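Trundale Hand-Held Gripper Comparison

From the Sunville Open Manipulation Encyclopedia. Last revised 3 March 2021. 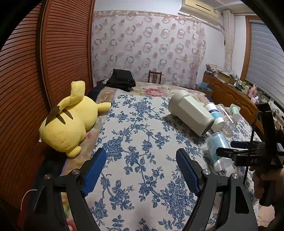
The Trundale comparison is a procedure for comparing hand-held grippers before their fingers are mounted on a robot arm. It was written by Fiachra Ó Riain at the Maditz workshop and is used mostly for two-finger tools with soft pads. Two grippers are compared over the same objects, and each one is held by its own operator. The surface is normally a bed or a sofa, covered with a cloth, because soft ground is more difficult for the fingers than a table. Light household things are preferred, such as paper cups and clear plastic cups lying on their sides on a cloth with blue flowers, with the blue finger pads of the tool facing each other above them. Larger soft objects, for example a plush toy, may stay on the same surface.

Background

Earlier comparisons at Maditz were made on a flat board with wooden blocks. According to Ó Riain, almost every gripper passed this test, and the results did not help to choose between two designs. The first version of the present procedure was written in September and had a fixed list of objects. The list was later removed, and now the operators may take what the home offers, if both grippers receive the same set.

Procedure

One session consists of 50 grasps for each gripper. An operator closes the fingers on an object, lifts it, holds it for a short time and puts it back on the cloth. A grasp is counted as good when the object does not turn in the pads and its wall is not pressed in. Paper cups are judged more strictly than hard containers — a cup with a visible fold is a failed grasp, even if it was lifted well.

The cloth is not made flat between grasps. If a finger catches the cloth, this is written down separately as a "drag". The two operators exchange tools in the middle of the session, so that the habit of one hand does not decide the result.

Camera

The camera is fixed on the tool and looks forward between the fingers. Both pads must stay inside the view when they are open. Clear plastic is known to be difficult, as its edge can disappear against a printed cloth and bright reflections can be taken for the edge. For this reason the Nishad labeling rules, which are used together with the procedure, ask that the rim of a clear cup is marked by a person and not by software.

Results

The largest published set contains 2,000 grasps. In this set 185 grasps were failed and 483 were marked with a drag, and most of the drags happened with cups lying on their side. Narrow pads had fewer drags than wide pads but turned the cups more often. Results from different homes should not be put in one table, as the softness of the surface changes them too much.

Criticism

Some users have said that a person corrects the position of the tool without noticing it, and that an arm will not do the same. Ó Riain has accepted this point. The procedure compares fingers and pads only, and it says little about the controller.

See also

Finger pad materials
Nishad labeling rules
Parallel linkage grippers
Wrist cameras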